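# Onen two-finger gripper kit: long review, including the fault

I have been wanting a gripper that can handle crockery for as long as I've had an arm on the bench, and the Onen is the first one in my price range that made me laugh out loud with delight. It also threw a plate on the floor. I still love it, but you should know about the plate before you spend £233.

I run mine on a small Hellora arm, at home, on table-top jobs: clearing up, stacking, putting things in a rack. The kit arrives as a gripper body, a pair of black ridged fingers, a little camera that sits at the wrist, and a power lead that is a good deal too short. Putting it together took me an evening with a cup of tea and one wrong screw (my fault, the drawing is clear if you look at it the right way up). The software found everything first time. I was picking up teaspoons before bed!

And it is lovely to use. The fingers close smoothly, the grip force can be set in small steps, and the wrist camera is much better than I'd hoped for in a kit like this. Mugs are a doddle. Bowls are fine as long as you come in over the rim. Flat plates are the hard one for any two-finger gripper, because there's so little to get hold of, and Onen's plate routine manages it by lowering the fingers either side of the rim, tipping slightly and nipping the edge. When it works it looks like a waiter doing it.

So, the fault. I'd been logging grips on and off through August and had got to number 1126 when the gripper opened by itself with a plate in mid-air. No warning light, no beep. The arm carried on to the rack and very politely put down nothing. The plate had gone over the edge of the table and on to the tiles.

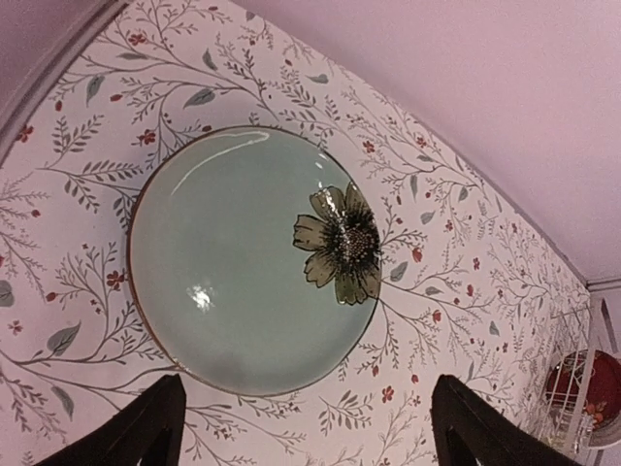 *Wrist camera, green flower plate on the patterned surface, fingers on the near side. The rack is at the lower right.*

My first thought was the glaze. A glossy plate throws back bright patches, and I assumed the camera had mistaken one for the rim and taken a bad grip. I spent a happy but useless weekend with lamps and bits of tracing paper. The log said otherwise: the grip was good, the force was steady, and then there was a blank of a fraction of a second where the gripper had lost power and come back.

I wrote to the shop I bought from, Zuvatora, and got a proper answer from Said Amrani on the support desk. The connector at the wrist can work loose when the arm turns past a certain point, and if power drops out, the gripper restarts. On firmware 2 the first thing it does on restarting is open fully. It was meant to make homing simple. With something held over a hard floor (or a foot, or a cat) it's a poor choice, and I told him so.

He sent a locking clip for the connector and pointed me at firmware 6, which holds position on restart and waits for you to press a button. Both were free. I fitted the clip, updated, and then asked my neighbour Jad Daher to pull the power lead while the arm was holding a plastic picnic plate over a cushion. It held every time, including the time he pulled it before I'd said go.

A few things I'd ask any new owner to do:

- Check the firmware before you pick up anything breakable. My box came with the old one.
- Ask for the clip. It wasn't in the kit.
- Use plastic plates for the first week.
- Keep your feet and fingers out from under the load, and know where your stop button is. Mine was behind the toaster.

I do have grumbles left. The manual says nothing at all about losing power, and that needs a page of its own, near the front. The update tool only runs over a cable. The spare finger pads from Erraji fit nicely but you have to trim them with scissors.

Would I buy it again? Yes, like a shot. Four stars, and I'd have given five if the clip and the new firmware had been in the box. I've moved on to saucers now and they are even trickier, but I got a cup and saucer into the rack in one go last night and did a small dance in the kitchen.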